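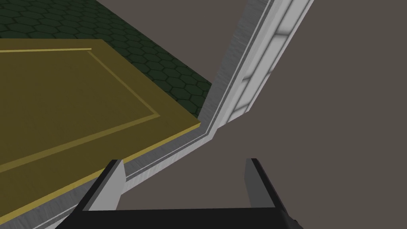
I've been putting off writing about floor cleaning for months, mainly because every time I sit down to do it I find another spot I missed. But spring is here and I have a fresh bucket, so let's go! My own floors are all tile, and most of what follows I learned by doing it wrong first. Dark tile is the tricky one. A dark green floor with hexagonal tiles looks wonderful right up until the mop water dries and every streak of leftover soap shows up like chalk on a blackboard. If yours is anything like that, cut your cleaner in half before you do anything else. I mean it, half! The soap you can't rinse off is what makes a floor look dull, and then you put down more soap to fix it (I did this for most of January).

Sweep first, always. I know, I know. But a wet mop over crumbs and hair just gives you paste, and the paste goes straight into the grout. I use a soft broom for the middle of the room and the brush end of the vacuum along the baseboards. Then warm water, a squirt of plain dish soap, and a flat mop wrung out until it stops dripping. Work backward toward the door. I have trapped myself in the far corner of the kitchen more than once and had to stand there in my socks.

Change the water when you can't see the bottom of the bucket anymore. In my kitchen that's twice.

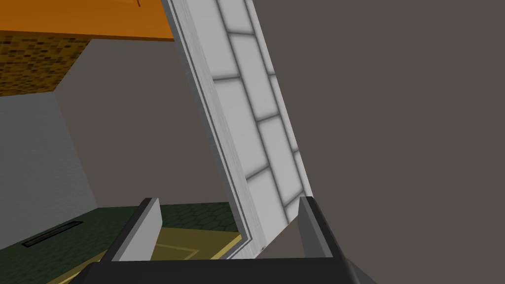
White panels show every fingerprint, so wipe them before you mop.

That goes for doors and trim too. Drips run down and land on the floor, and if the floor is already clean you'll be cross about it. I keep one of those Lelon microfiber cloths over my shoulder while I work. They came in a pack of 12 and I've still got most of them, though a couple went gray after the incident with the shoe polish. Wash them without fabric softener or they stop picking anything up.

Now, grout. My favorite way is baking soda and water mixed to the thickness of toothpaste, pushed into the lines with an old toothbrush and left for 35 minutes while I go do something nicer. Scrub, wipe, rinse, wipe again. I did the whole hallway this way and my knees have only just forgiven me, so get a cushion or a folded towel under there. I bought a Bretska grout brush with a long handle afterward and it's good for the open stretches, but it can't get in behind the toilet and the toothbrush can.

Please keep vinegar away from marble and other natural stone. It etches the surface and leaves cloudy little marks, and you can't mop those out. Plain water and a cleaner labeled for stone will do the job.

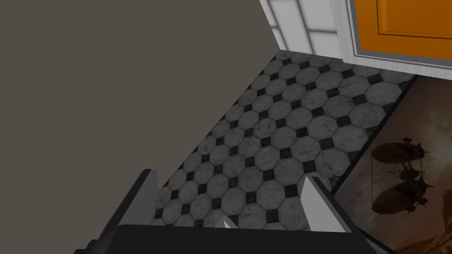
One reader, Valdovinos, wrote in to say that a dry towel did more for the kitchen tile than any product ever had: mop a small patch, then push the towel over it with your foot before moving on. I tried it that same evening and I'm completely sold. It takes longer, sure, but the shine is so much better, especially by a window where the light comes in low. Old bath towels work best, the thin scratchy ones you wouldn't give a guest.

A few odds and ends while I'm at it. Scuff marks from shoes come off glazed tile with a clean tennis ball. Candle wax wants an ice cube on it first, then a plastic card to lift it. Hair dye in the grout, well, I've got nothing, I put a bath mat over mine. And rinse your mop head and hang it up with the damp end in the air, or the whole closet will smell like a pond by morning.

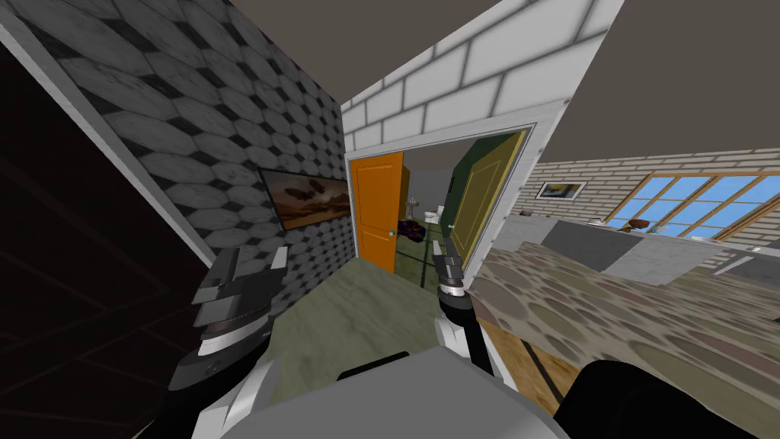
How often should you reseal grout?
Once a year is plenty for most floors, and showers may want it sooner. Put a few drops of water on a dry grout line and wait 5 minutes. If the water soaks in and the line goes dark, get the sealer out. If it sits there in a bead, leave it alone and check again in a few months.

I use the Zarkon sealer with the little roller wheel on top. Wipe the extra off the tile before it dries, it turns into a sticky haze and you'll be at it all weekend. Keep the dog out too.

Updated 4/3/21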